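Grurness Facilities Bulletin
2018-06-14

Floor marking and bin labels: changes to the storage standard

The revised storage standard applies to all ground-floor stores at Grurness and to the annex at Inosgate. It replaces the text issued last October. Most of the changes concern tape, labels and the control of part-used stock.

Tape. Aisle edges and pallet positions are to be marked with 2-inch vinyl floor tape. Paper-backed masking tape may be used for temporary layouts but must be lifted within 20 days. Adhesive left longer than that hardens in the sealed concrete finish and has to be scraped off, which damages the sealer. Clean the floor with the neutral detergent from Balteck and let it dry fully before laying new tape. Do not stretch the tape while applying it — stretched tape shrinks back and lifts at the ends. 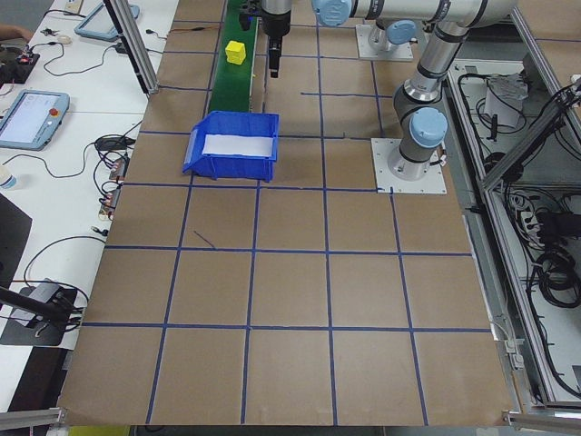
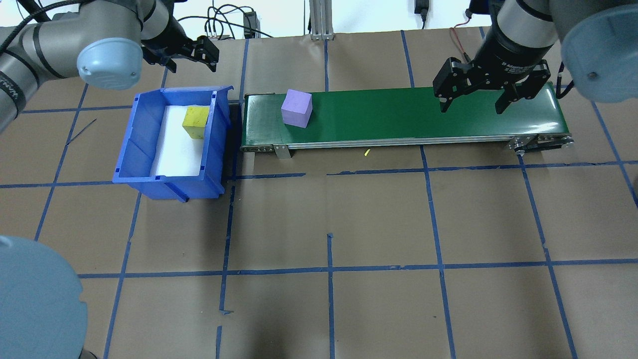
Blue tape grid, blue bin and green conveyor belt, seen in both views.

Labels. Each bin location carries one label on the shelf edge and none on the bin itself. The audit of 362 locations found that most mismatches came from bins moved between shelves with the old label still attached. Location codes now have the aisle first, then the bay, then the level. Codes in the former order remain readable by the stock system until October, after which they will be rejected at the scanner.

Part-used stock. Opened cartons go at the front of the location with the opening date written on the short side. Adhesives, sealants and batteries are to be checked against the shelf-life table before they are returned. Anything past its date goes to the quarantine shelf in bay 12 and is entered on the disposal sheet the same shift.

Shelving. Renaud load plates must be visible from the aisle. If a beam has been moved up or down, the rating on the plate no longer applies and the bay must be unloaded until a new plate is fitted. Requests for plates go through the normal maintenance form, with the bay code in the subject line.

Printed copies of the standard are held at both stores counters. Discard earlier copies.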